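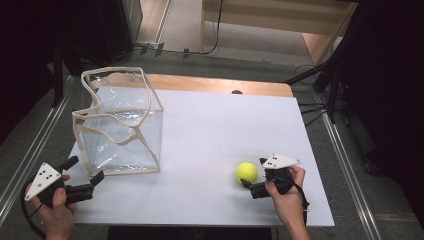
Clear box with fabric edging, and a tennis ball beside it.

Filed under: Tidying & Storage > Small Stuff

Clear soft-sided boxes are handy for balls, dog toys and anything else that rolls off a shelf. You can find what you want without tipping everything out. The trouble is that they come folded, and the plastic remembers the folds. Ours leaned like a tent in the wind for the first week.

Open the box and leave it in a warm room overnight before you use it. Next morning push each corner out from the inside with your thumb, bottom corners first, then run a finger along the fabric edging to straighten it. If a side still bends inwards, stand a couple of heavy books in the box for a day or two. Don't use a hairdryer. I tried it on an old one in June and the panel went cloudy.
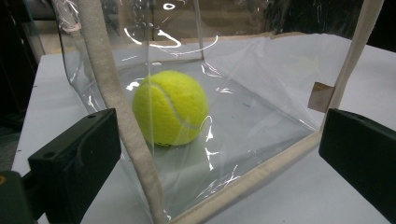 Put the heaviest things in first and keep them off the side panels. A tennis ball weighs very little, so it won't hold the floor flat, but it won't strain the stitching either. Brush grit and grass off balls before they go in. Grit scratches clear plastic quickly, and once it's scratched you may as well have bought a cardboard box.

To clean the panels, use a soft cloth and warm water with a drop of washing-up liquid. Dry them straight away or you will get water marks. The fabric edging takes much longer to dry, so leave the box open on a table until it does. Never put damp balls away in anything with a lid.
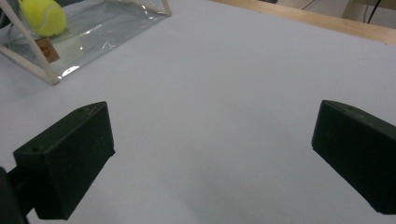
Work on a smooth, pale table if you have one. Bits of grit show up on it and you can wipe them off before they get under the box.

When the box isn't needed, fold it along the old creases and store it flat. A new crease next to an old one is where the plastic splits.

Comments (2)

Morfudd Cadwaladr
The book trick worked on mine, but it took 5 days. Used two old atlases.

Jawad Lashari
Does this work for the bigger ones with a zip? Mine has been folded up in the loft for years and the sides are very stiff.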